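Masking tape width and paint bleed

I spent part of September repainting the hallway in Ponolville and kept notes on edge quality. The walls are eggshell over an old oil primer, sanded at 120 grit.

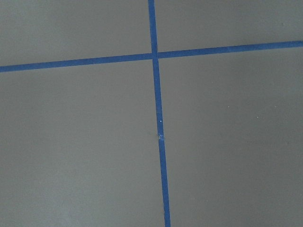
Bleed depends mostly on how much paint sits against the edge. A thin first coat, brushed away from the tape, sealed it well enough. A loaded roller did not. I ran 57 feet of baseboard this way and touched up two spots.

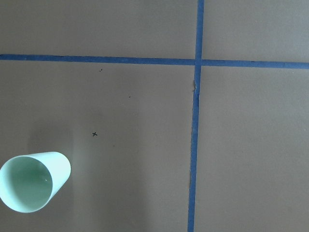 Pull time matters too. At 126 minutes the film tore in places. At 40 it came away clean, pulled back on itself at a low angle. The ceiling line is next.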